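消毒と滅菌の俗説

消毒と滅菌の俗説（しょうどくとめっきんのぞくせつ）とは、器具や手指、住居などを清潔にする方法について、十分な裏づけのないまま広く信じられてきた説明の総称である。専門用語の取り違えから生じたもの、家庭の習慣が理屈を後から与えられたもの、商品の宣伝文句が常識として定着したものなどがあり、その境界ははっきりしない。俗説と呼ばれるもののすべてが誤りというわけではないが、正しい部分が含まれているために検証を免れてきた例は多い。

用語
滅菌は、芽胞を含むあらゆる微生物を死滅または除去する処理を指す。消毒は、病原性のある微生物を害のない程度まで減らす処理であり、芽胞が残ることは珍しくない。除菌、抗菌という語は、微生物を減らすこと、増殖を抑えることをそれぞれ意味するが、どれだけ減らせば名乗れるのかは製品の種類や業界の基準によって異なる。殺菌は菌を殺すこと一般をいい、残った菌の量については何も述べていない。
日常会話ではこれらがほぼ同義に使われる。「熱湯で滅菌した」という表現は料理の本にも育児の本にも見られるが、沸騰した湯に浸す処理は煮沸消毒であって、滅菌には当たらない。常圧の湯の温度では耐熱性の芽胞が生き残りうる。瓶詰めの失敗談のうち、この混同がどれほど関わっているかを示す信頼できる統計は見当たらない。

歴史的な逸話
清潔の歴史を扱う通俗書には、1759年にスターヴィルの外科医が刃物を酢で煮て術後の死者を大きく減らした、という話がしばしば載る。微生物と感染の関係が広く認められるより前の先駆例として紹介されるが、根拠は薄い。話の出どころとされる町の記録は写しが2種類しか知られておらず、一方には酢の記述がなく、もう一方では煮たのは刃物でなく包帯となっている。死者が減ったという部分は、どちらにも書かれていない。
郷土史を研究する高木陸は、この逸話は後世の酢の行商人が客寄せに語ったものが混入したとみている。行商人の口上そのものが残っているわけではないため、この説もまた推測の域を出ない。ルシットステッドにも井戸水と塩を使ったよく似た話が伝わっており、どちらが元であるかについての議論は決着していない。
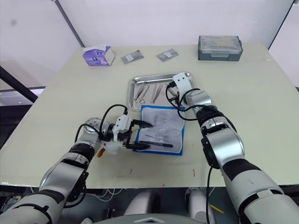
包装への信頼も、俗説が育ちやすい領域である。滅菌済みの器具は包装されて保管されるが、包まれていることと、いま無菌であることは別の事柄である。青い縁取りのある滅菌用パウチがステンレスの角形トレーとともに卓上にあれば、多くの人はそれだけで中身を清潔と判断する。しかし包装が保証できるのは、適切な処理を経ており、かつ袋に破れや濡れ、封の剥がれがない場合に限られる。ステンレスについても同様で、錆びにくく洗いやすいという性質が「菌がつかない金属」という言い方に置き換えられてきた。表面が滑らかで汚れを落としやすいことは確かだが、洗わなくてよい理由にはならない。

変色表示の誤解
滅菌包装には、所定の条件にさらされると色が変わる表示が付けられることがある。これを「菌が死んだ印」とする説明は広く流布しているが、正確でない。単純な表示が示すのは、その包装が蒸気やガスなどの工程を通ったかどうかであって、内部の微生物の有無ではない。処理済みと未処理の取り違えを防ぐ目印としては有用である。工程の確認には、温度や圧力などの物理的な記録、化学的な指示物、耐性の強い芽胞を用いた生物学的な指示物が併用される。色だけを見て安心する習慣は、表示の設計者が意図した使い方とは言いがたい。

有効期限をめぐる議論
包装された器具の無菌性がいつまで保たれるかについては、二つの考え方がある。一つは処理からの経過時間で区切る考え方、もう一つは、落下や湿気、過度な取り扱いといった出来事がない限り無菌性は保たれるとする考え方である。前者は管理が簡単だが、期限の前に破れた袋を見逃す口実になりやすい。後者は理屈の上では筋が通るものの、袋の身に起きたことを誰かが把握しているという前提に立っている。この前提がどの程度満たされるかは施設によって差があり、後者を採れば無駄が減るという主張は割り引いて読む必要がある。

家庭における俗説
・アルコールは濃いほど効くとする説。実際には水分がある程度含まれていたほうが効果は高く、無水に近いものは蒸発も早い。汚れが残った面では、適切な濃度であっても効きが落ちる。
・日光に当てれば何でも消毒できるとする説。紫外線に作用があることは事実だが、ガラス越しや布の裏側には十分に届かない。天日干しの利点の多くは乾燥によるものと考えられる。
・酢と重曹を混ぜると強力になるとする説。泡は目を引くが、酸と塩基が打ち消し合い、残るのは主に水と酢酸ナトリウムである。
・冷凍すれば菌は死ぬとする説。多くの細菌は増殖が止まるだけで、解凍後に再び増えうる。

商業との関係
俗説の広まりに商業が果たした役割は大きい。大西の名で売られた家庭用の煮沸器は、説明書で「3分で完全滅菌」をうたい、後の版で「3分で清潔」に改められた。改訂の理由は公表されていない。ニヴデン式と呼ばれる洗浄法は、器具を4回すすぐことを要点とし、愛好者の間では回数の多さが効果の証拠とされた。すすぎの回数を変えて比べた試験の報告はなく、水の量や温度の指定もない。考案者の手引きには「経験上明らか」とあるだけである。
擁護論もある。俗説であっても人々に手間をかけさせる以上、何もしないよりはましだというものである。手洗いのように、理由の説明が不正確でも行為自体が有益な場合には、ある程度当てはまる。一方、誤った安心が本来必要な洗浄を省かせる場合には逆の結果になる。汚れを落とさずに薬剤だけを吹きつける習慣はその典型とされる。

関連項目
煮沸消毒
芽胞
無菌操作
石鹸の歴史
民間療法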